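# Flinska Gripper Trials

The **Flinska gripper trials** are a long-running series of side-by-side tests of robot grippers, held in a workshop at Dernavbridge. They were set up by Revathi Gowda and Venkatesh Amin to settle a simple and surprisingly fun question: given the same arm, the same controller and the same object, how much does the hand matter? Quite a lot, as the results show!

## Method

Each gripper is bolted to the same arm and given 100 tries at picking up a plain block from the floor of a walled test bay. The block is set down at a new angle every time, sometimes lying neatly between the fingers and sometimes turned so that only a corner faces them. A try counts as a success if the block is lifted clear and held for 2 seconds. Drops, pushes and jams are logged separately, and the log makes great reading for anyone who enjoys watching machines learn their own limits.

A small camera at the wrist records every approach. The wrist view moves with the hand, so it gives a close look at the last stretch before contact, where most of the differences between grippers show up.

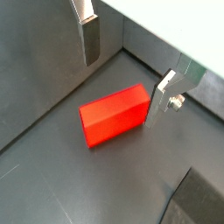
*Wrist camera view of a two-finger metal gripper over a red block, with one finger close to the block's right end.*

## Grippers compared

The first round, in March, put two designs head to head. The Coste is a stiff parallel gripper with flat pads and a short stroke. The Trerkden has a wider opening and softer springs behind the fingers, which let it settle against a surface that isn't quite square to it.

The Trerkden picked up the block on 95 of its tries, the best score of the round. The Coste was faster and wonderfully repeatable when the block was lined up, but it tended to nudge a turned block away before the second finger arrived. Amin later rewrote the approach so that the wrist turns to match the block first, and the gap between the two narrowed.

## Records

The trial log held 868 entries as of 2018-05-17, including practice runs and controller checks. Gowda keeps the failed tries in the same list as the good ones, sorted by block angle, and the later rounds reuse the hardest of those angles as their starting set.

## See also

- Parallel gripper
- Robot end effector
- Eye-in-hand camera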